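Teaching Two Arms to Pack a Tool Case by Hand
Project report, Robot Learning Lab course
Chantelle Engelbrecht and Elif Naz Saraç

1. Task

Our project was to record people doing a packing task through a pair of robot arms, then train a model on the recordings. The task was to put a set of hand tools back into a molded plastic case. We chose it because each tool has its own recess, so a mistake is easy to score, and because the case itself has to be opened and held steady, which is hard with one arm.

2. Method

We used leader-follower control. The operator moves two small leader arms and the two larger arms over the table copy the joint angles. We wrote the logging code on top of Plulano, a control package the lab already had running. It saves joint positions and gripper opening at each time step.

Each operator got 21 minutes of free practice before any recording counted. We did this on a Saturday, when the lab is quieter.
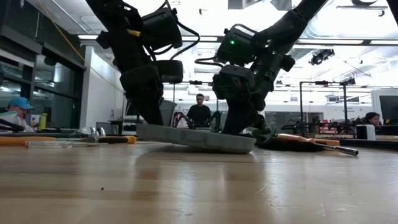
Practice time mattered more than we planned for. New operators tended to move one arm, stop, and then move the other. With more time they started using both together -- one gripper steadying a part while the other did the work. We kept only recordings made after practice.

An operator could cancel a recording by saying so out loud, and the second person would mark it in the log. We recorded 37 full demonstrations and threw out 19 of those before training. Most were dropped for long pauses, and a few because a tool left the reach of both arms.

3. Layout of the tools

At first we put the tools in the same places every time. Elif pointed out that the model could then learn positions and ignore the camera, so we changed to a loose scatter on both sides of the case. Large items such as the pliers and hammer could go anywhere inside the rails. We also left some things on the table that do not belong in the case, including a work glove and a pair of glasses, so the model would have to leave them alone.

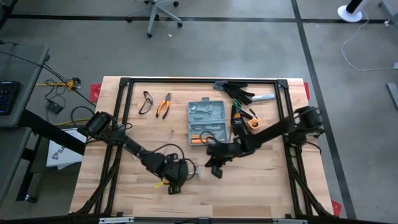

4. Problems

The hardest part for operators was judging height. There is no force feedback on the leader arms, so the operator has to watch for contact. Thin shafts lying flat on the table were the worst, and several people pressed down too hard.

Cable loops at the wrists sometimes blocked the operator's view. We had people lean to one side, but this made them tired. A better cable route should be tried next term.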